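Drollbridge Shared Study Room – Users' Meeting
Minutes, May 31, 2024

1. Last minutes. Approved by those who had read them and by those who had not.

2. Desks. Agreed that desks are to be cleared at the end of each session. A mug is not a reservation. Neither is a coat.

3. Outlets. The outlets on the back panel are for laptops. The request for a kettle was heard again and refused again – it may return in October.

4. Tissues. The box stays in the far corner of the desk. Moving it to the window was discussed at greater length than the budget.

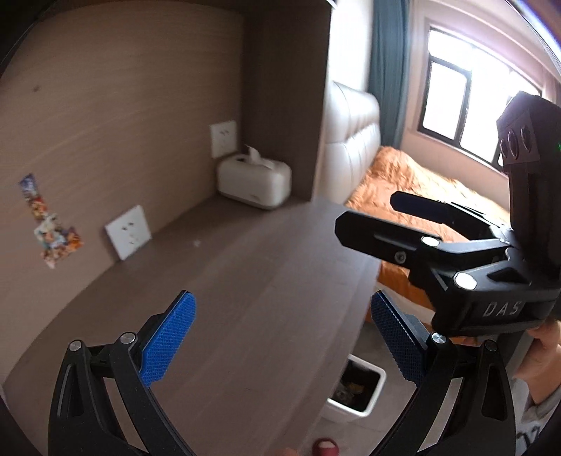
5. Sticker. Three in favor of scraping it off the panel, the rest in favor of leaving it. It stays.

6. Budget. 100 dollars left. Carried over.

Next meeting in October, same room, bring your own chair.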